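Handout 2: Looking After the Cable Dress on the Bin-Picking Cell
Automation Maintenance, Kinga Hajdu

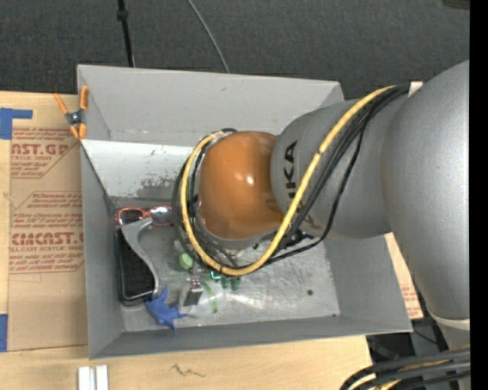 How much slack should the cables have at the wrist?

Enough to let the last joint turn to both ends of its allowed range without the bundle going tight, and no more. Extra length snags on bin walls.

I love this topic! Cables move every time the arm moves, and you can learn so much about a cell just by watching them for two slow cycles.

Before you touch anything
Stop the program, lock out the cell and hang your tag. Gergely Balogh signs the lockout sheet in the lab.

The check, every 1000 cycles
Start at the base and work toward the tool. Run a gloved hand along each cable and feel for flat spots, cuts or stiff places. Look hard at the spots where a cable rubs on a joint cover – shiny jacket is the first stage of wear. Ties should be snug but still let you twist the cable with two fingers.

Then clear the lockout and jog each axis at low speed, with your partner watching the loop from outside the fence.

Write what you found in the cell log, even if it was nothing. Lab groups are posted by the Nikley room door.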